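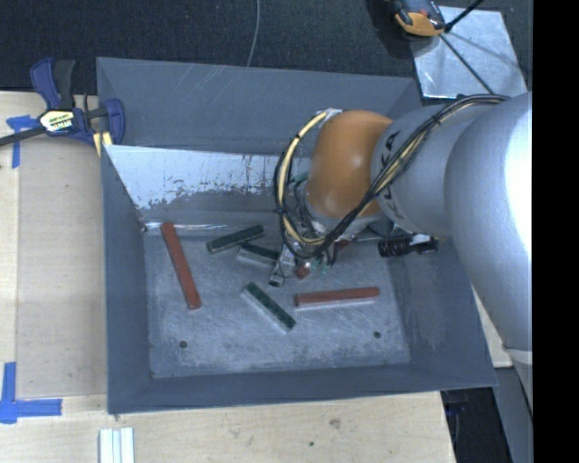

Month four with the arm at the Camico plant. I said I'd post again once the vendor people stopped visiting every morning. They've stopped.

The pitch from Wemon was 3,000 parts a shift. Our best shift so far is 379. That number isn't on the slide in the break room.

It does fine when bars are spread out with some bare metal between them. Real bins come off the truck full, with everything lying across everything else. So somebody tips a few out for it at a time. That somebody used to be called a picker. Now it's "cell attendant," same pay.

Red bars go to one line and green to the other. A new hire gets that before first break. We had 131 stops logged in October and I cleared a lot of them myself, reaching in for one bar up against the wall.

Management says no jobs were lost. OK, but 2 people left over the summer and their spots never got posted. What do you call that?

I'll give it this much, my shoulder feels better. Bending over a steel bin for eight hours is a lousy way to make a living and I don't miss it. I'd have taken a tilt stand five years ago. We asked for one.

What I do miss is talking. You used to have someone across the bin from you. Now you stand by yourself and watch for the light.

Nogueira is supposed to get theirs in November. If you work over there, ask who clears the jams and whether that time counts toward your rate. Get the answer in writing.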